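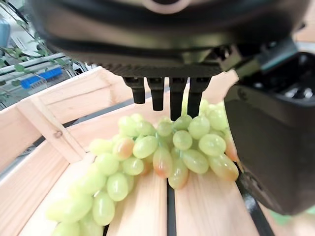 I started writing letters again in September, real ones on paper, and I have wanted to tell you all about it ever since, only I kept using up my writing time on the letters. It began when I was cleaning out the hall closet and came across a shoebox of mail from my college years, and I sat down on the floor "just for a minute" and got up when it was dark. Some of those letters went on for six or seven pages! About what? Laundry, mostly. Who was dating whom, a bus that never came, what somebody had for supper. One of them, from my old roommate Tiziana Carbone, spends most of a page on grapes, how she'd bought far too many because they were on sale and was eating them at breakfast, lunch and bedtime, and I can't look at grapes like the ones up top without hearing her voice. I hadn't written her a proper letter in more than 13 years. We send each other a birthday text with a cake on it, and that's been the extent of it.

So I wrote to her. I'd love to say it flowed right out of me, but I sat there with the pad for most of an evening and got as far as "Dear Tiziana, I hope you are well," like somebody applying for a loan. I'd forgotten how. With a text you say one thing and wait. With a letter you have to keep talking all by yourself, and there's no one nodding along. In the end I pretended I was on the phone with her (the old kind, with the cord, where you'd lie on the carpet with your feet up the wall) and told her what I could see out of the window, and after that I went on for four pages and had to squeeze my name in sideways.

My handwriting is another matter. It was never lovely, but it used to hold up for a whole page, and now it starts to lean after a paragraph and by the bottom it's lying down. My hand aches too, right in the fat part under the thumb. I went over to Postik, the stationery store in Rudley next to the shoe repair, and asked if there was a pen for people who've gotten out of shape, and the woman at the counter didn't laugh, or only a little. She put me onto a Bruro with a thick barrel, and I've been very happy with it. It skips on glossy cards, so don't bother with it for Christmas. On plain paper it's a dream.

While I was in there I also bought a pad of cream paper with 40 sheets, and 5 packs of envelopes, which was too many, but they had the kind with the blue lining that my grandmother used and I lost my head. She kept hers in the drawer with the good napkins. We weren't to touch them. I have put mine in the drawer with the takeout menus, and I feel rather grand every time I go looking for the Chinese place and find them.

Tiziana's answer took 13 days. I know that because I'd turned into one of those people who stands at the window waiting for the mail truck, and my husband began asking whether he should be worried. It was a fat one, too. She had written part of it at the dentist's and part of it in bed, in two colors of ink, and there was a whole long business about her neighbor's fence and the line of the property and a man named Malinowski who came to measure it and then wouldn't leave. I read it standing up in the driveway with my coat on, and then I read it again at the table with coffee. I don't believe I would have heard about the fence any other way. You wouldn't call someone up after all this time to tell them about a fence, would you? But I now have strong opinions about that fence, and I've told her so in my reply.

After that I got bold and wrote to Damian Sobczak, who taught my night class in bookbinding years ago and who must be close to 80 by now. I only had an old address and I wasn't at all sure he'd remember me. He sent back a postcard of a lighthouse with four lines on it. He did remember me, he said, and he remembered my glue. I have it propped up on the windowsill over the sink.

A few people have asked me how to begin, so I'll tell you what has helped, for whatever it's worth. I don't copy anything over. If I spell a word wrong I cross it out and keep going, and the person on the other end has always been able to work it out. I leave the letter lying on the kitchen table for a day or two and add to it when I walk by, so it ends up with some of the morning in it and some of the evening. And I've quit apologizing for the long silence at the top of the page. I did that in the first one, a good half page of it, and Tiziana wrote back that she'd skipped straight to the part about the cat.

I've also learned that a thick letter needs a second stamp. I found that out when one came back to me, all tired around the corners, and I had to send it off again with a P.S. on the flap.

My sister is next, who lives a 60-minute drive away and whom I see all the time, so I'm not sure what I will tell her that she doesn't know already. She says she wants one anyway. If any of you would like one too, leave a note in the comments and I'll write to you privately for your address. I do have all those envelopes.

Posted Oct 18, 2021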